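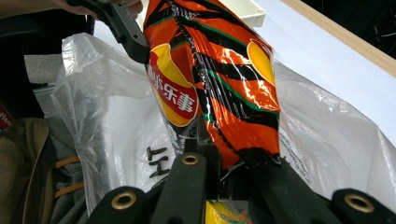

Hand-held gripper on a bag of Lay's over the plastic bag.

gantryfed
Anyone else running the Brinberg hand-held gripper kit? We bought two in September at $540 each, plus $100 for the spare finger set. Build is decent. The fingers have brass grommets set into them and I can't find a mention of those in the manual. Chip bags are my hard case: crinkly film, shiny, and the shape changes as soon as you squeeze.

torque_wren
Grommets are tie points on ours. Check the Stostton reseller page, they have the older manual up as a PDF.

gantryfed
Found it, thanks. Page 23.

lowbacklash
I'd have gone with the Brundard at $385. Same stroke, lighter in the hand, and the finger pads are a standard size.

torque_wren
Disagree. We had the Brundard on trial and the linkage developed play within a month. Fine for boxes and bottles. On film packaging you end up over-squeezing to make up for the slop, and then you're buying more chips.

lowbacklash
Did you re-shim it? Ours did the same and one shim on the pivot fixed it.

torque_wren
No. At that price I shouldn't have to.

kelp_and_solder
Neither one handles glare for you. Metallic film throws white highlights along every fold — worse under strip lights. Sort your lighting before you spend money on fingers.

gantryfed
Fair. I'll try a diffuser and post grip force numbers for both finger sets.

Filed under: Grippers & End Effectors > Kit Reviews

Comments (2)

mudlark7: Does the spare finger set fit the first version of the Brinberg?

pine_servo: It does, but you need the longer screws. They aren't in the box.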